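Murnside Bereavement Support
Progress report to the Vanags Fund
July 2, 2023
Prepared by Ruoxi Jiang, program coordinator

## Period covered

The second half of the grant year. The first-half report was accepted with two follow-up questions, both answered below under "Obituary help desk."

## Summary

The grant pays for a part-time coordinator, the printing of the family handbook, and the help desk for families who need to write an obituary or plan a service without much money. All three are running. The handbook is late. The evening group in Durnov has moved and lost some people in the move. Spending is under budget on printing and slightly over on travel.

## Obituary help desk

We helped 56 families this period. Most came to us through the two funeral homes that hand out our card, and the rest through the hospital chaplain's office or a relative who had used us before.

A typical request takes two phone calls. In the first we take down names, dates, schools, jobs, and who is left in the family. We write a draft the same day if we can and read it back in the second call. Families change more than we expected in that second call, mainly the order of survivors and whether a former spouse is listed. We now ask about both at the start.

You asked whether we charge for newspaper placement. We don't, but the paper does, and for a long notice the cost can be more than the family planned on. We keep a short version and a full version of every draft. The short one goes to the paper and the full one goes on the funeral home's website and into the printed program.

You also asked about notices for infants and young children. We handled 11 this period. These are written by the coordinator only, and we don't use the standard form for them. Several parents wanted no public notice at all and asked for a page to keep at home. We count those as completed requests. 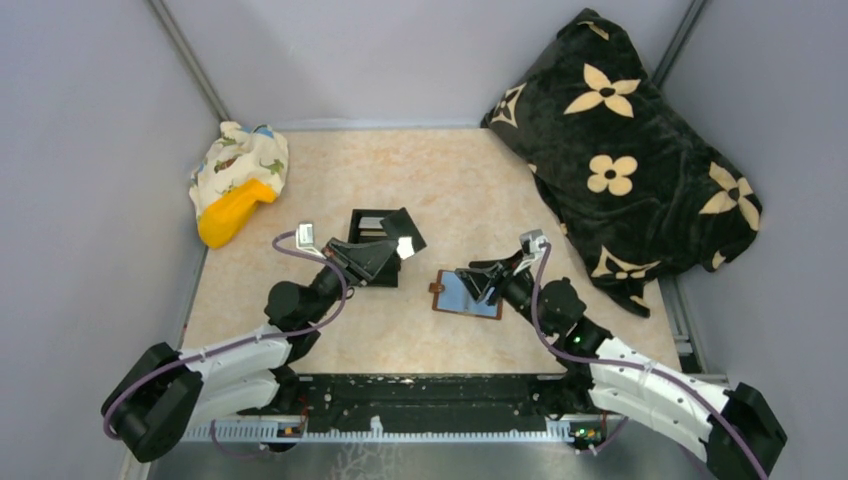 *Printed cloth and an orange-yellow item on the work table.*

## Family handbook

The handbook was due at the printer in the spring and went in at the end of the period. The delay was in the section on death certificates. The county changed its request form after we had finished our pages, and the fee table had to be redone. The Riltine print shop held its original price.

The final version covers the first week after a death, paying for a burial or cremation, writing a notice, closing accounts, and returning to work or school. The chapter on military honors was cut to one page with a phone number. A Spanish version is translated but has not been proofread by a second reader, and we won't print it until it has.

## Groups

The Murnside afternoon group met as scheduled and attendance was steady. It is mostly widows and widowers, with a few adult children who come on their lunch hour.

The Durnov evening group lost its room when the library shortened its hours. It now meets at the Methodist church on the other side of town, where there is parking but no bus after six. Four regulars stopped coming. We reached three of them by phone, and two said the ride was the problem. We have started offering a ride from the old library stop, and one of them has come back.

We did not start the teen group. The school counselor who was going to lead it with us took a job in another district, and her replacement starts in the fall.

## Budget

Coordinator pay is on plan. Printing is under because the handbook invoice will fall in the next period. Travel is over because of the Durnov rides, which were not in the original budget. We would like to move part of the unspent teen group money to travel and ask for your approval in writing. The spending sheet is attached.

## Next period

- Deliver handbooks to the funeral homes, the hospital, and the county clerk's counter in July
- Find a second reader for the Spanish text
- Meet with the new school counselor and set a start date for the teen group
- Ask families who used the help desk whether we may call them after six months

The last item depends on the consent form, which is with our attorney. I will send you a copy when it comes back.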